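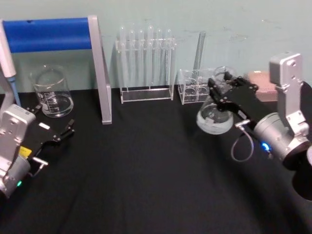

Glassware and acrylic racks along the back of a bench at the Mulcahy teaching laboratory, with a flask held above the cloth.

Mulcahy laboratory moves to standard bench layout

The Mulcahy teaching laboratory has adopted a single bench layout for its introductory solutions course, replacing the arrangements previously left to individual demonstrators. The layout was trialled in April and applies to all 17 wet benches from the start of the new term.

Under the revised procedure, glassware and racks are kept in one row along the wall side of the bench. The forward area is reserved for the vessel in use. Pipettes are returned to their stand at the left-hand end between transfers and are not to be laid on the work surface.

Laboratory manager Róisín Keogh said the main change for students would be the fixed order of items.

"The stand goes on the left, the beaker in front of it, then the racks," she said. "A demonstrator covering someone else's session should not have to look for the stirring rod."

The benches will also be fitted with black cloth covers. Clear glass had proved difficult to see against the old pale surfaces, particularly at low fill volumes, and an internal review listed 13 breakages over two terms in which a vessel was knocked while empty or nearly so. The covers are laundered weekly and are not rated for solvent work, which remains confined to the fume cupboards.

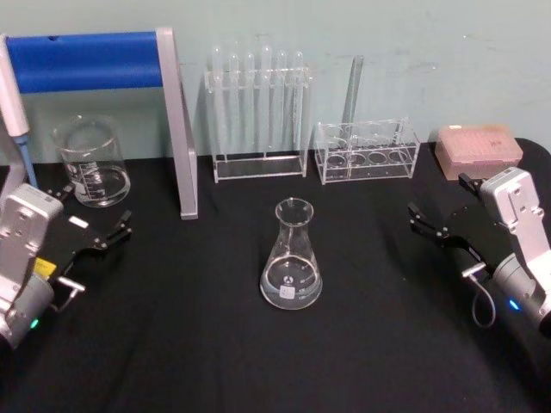 The forward area of the bench with a conical flask in position. The pipette stand is at far left and the stirring rod leans from the lower rack.

Replacement glassware and racks were bought through the laboratory supplier Makton. The order came to 1,386 items, including spares held in the ground-floor store. Existing pipettes have been retained and will be recalibrated on the current schedule.

Kieran Ó Flaithearta, who coordinates the course, said the volumes specified in the practical manual were unchanged. The diagrams have been redrawn to match the new layout - earlier editions showed the beaker on the right - and students holding an old copy should exchange it at the stores counter.

The course takes 120 students per term. Demonstrators are required to complete a bench check at the start and end of each session, and the check sheet is available from the laboratory office.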